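Jun 7, 2024

Up far too late but I want to get this down while it's still fizzing about in my head. The Kilora kit has been here long enough for me to have an opinion, and my opinion is that I like it very much indeed!

Kwame Addo sent it over from Itley with a note saying to be as rude about it as I pleased. It's the starter set from Lindemann: a pair of hand-held grippers, each with its own camera, the charging leads, a bag of spare pads, and the software you run afterwards to turn your recordings into something an arm can learn from. I'd expected to spend the first evening swearing at a calibration sheet. I had both grippers talking to the laptop before my tea went cold.

What I love is how quickly you stop thinking about them. For the first few goes I was moving like somebody defusing a bomb, elbows tucked in, holding my breath (why?). Then Hüsnü came round after work, picked one up, and just got on with it. He has cook's hands, I suppose, and he treats everything as a pair of tongs. His recordings are so much smoother than mine that I was a bit put out.

We've been doing kitchen jobs, partly as that's what the Prarau people want to know about and partly as that's what I had in the house. The coffee corner has turned out to be a lovely test. Flaps, latches, jars, not much room to get your fingers in. The pads on the grippers have just enough give that you can feel a latch through them, which I didn't expect at all, and I kept going back to do it again for the pleasure of it.

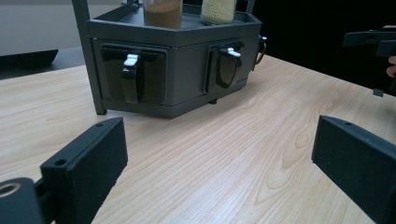
Hüsnü thinks the finger travel is a touch short for wide lids and I think he's right. I'd want another couple of centimetres. The trigger is also stiffer on one gripper than on the other, and after a long stretch my thumb knew all about it. I've written both down for Kwame, along with a moan about the instruction booklet, where page 2 sends you to a diagram that isn't there.

The playback, though! You drop the files in, go and put the washing on, and when you come back there's the path of each hand drawn out as a line you can turn round and look at from any side. I sat there for ages just spinning them. Mine has a wobble near the end of every reach - I do it every single time and never knew. Clip 1304 is the worst, it looks like a wasp in a jar. I've kept it.

The battery is good for 60 minutes and the light goes amber in plenty of time. Kwame wants 200 clean recordings before he'll try them on the arm at Prarau, and I thought that sounded like a life sentence when he said it, but we got through a great pile this evening without either of us getting fed up. Hüsnü has asked if he can come back tomorrow, and he's bringing his own spoons.

I'm to let Lindemann know by November whether we'd take a second set. I'd say yes now if they rang.

Must remember: charge both, find the other lead, ask Kwame if the pads can be washed or only wiped. And buy coffee.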